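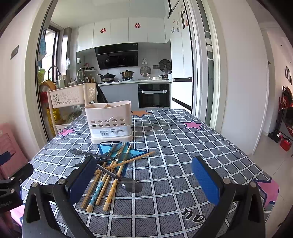 Knut Reinholz told me the rental is worth it for the pads alone, and that he'd skip the yearly plan.

So I went and asked Sostota what's in the deal, and it's pretty simple — you get the Plomen hand-held gripper and a spare set of finger pads for 57 euros a week. They started taking orders in Virnport on 2nd December, with 50 kits to go around (I've got my name down for one!). The yearly plan is 305 euros on top and covers repairs. I'd want to try it on chopsticks and spoons first, and I'm with Knut on waiting. Pickup is at the Virág shop, and kits go back after 16 days at most.

Filed under: Gadgets & Robots
Print this | E-mail this
16 shares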